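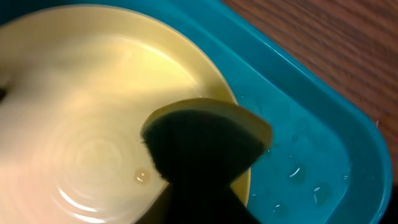
Javiera Lagos asked me before we started whether the cell ever drops the sponge, and the short reply is yes, so I'll begin with the grip and leave the history of the project for the end.

Slide 1. Grip on the sponge

We call the cell Dinu. One arm, one two-finger gripper, a small camera at the wrist, a work table. It wipes dishes and trays. My talk is on how we set it up each morning and what we look after during the day. I won't cover the training side. Roxana Văduva has that after the break.

The sponge is the part that gives us the most work. Foam squashes, so the fingers close further than they would on a hard object. We set the closing force to 23 on the controller's own scale. Lower than that and the sponge turns when it meets a rim. Higher and the foam stays pinched after you open the fingers, and the next pick goes wrong.

[Pause. Ask who has used soft tools.]

Slide 2. Before the first run

Wipe the camera window with a dry cloth. Check the finger pads for bits of scouring fibre and pull them off by hand. Jog the arm to the park position and read the wrist angle. If it is out by more than 2 degrees, home the arm again and don't try to correct it in software. We did that for most of May and lost track of which offset was the real one.

Check the cable loop at the wrist last. It should hang free when the arm is at full reach.

Slide 3. Water

Water runs down the sponge and on to the fingers. We fitted a sleeve from Pusora over the gripper body and it has held up well. The joint between sleeve and wrist is the weak point. Dry it at midday and again at shut-down. 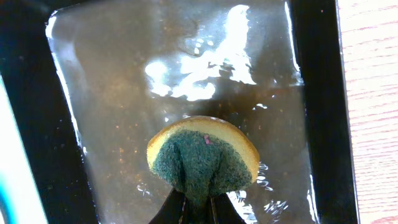 Prodromos Balaskas wrote to me after the Ustia visit that his team had given up on wet surfaces altogether, because glare upset the wrist camera so badly. We had the same trouble. Fixed exposure helped more than anything else we tried. Set it with the surface wet and the lights on, then leave it alone. Automatic exposure shifts each time the arm moves over a bright patch, and the stop position wanders with it.

Slide 4. Log and spares

Fault 719 is loss of grip. Stop, open the fingers, take the sponge out, look at the pads, put it back with the fold in the middle. Write it in the log even if it clears first time.

We change the sponge after 46 runs. The pad still cleans at that point but the foam has gone soft and the force setting no longer suits it.

Spare finger pads are in the drawer under the controller. Aurelia Ardeleanu keeps the order list at Plelberg, so tell her when you open the last packet.

[Questions. If there is time, show the homing routine.]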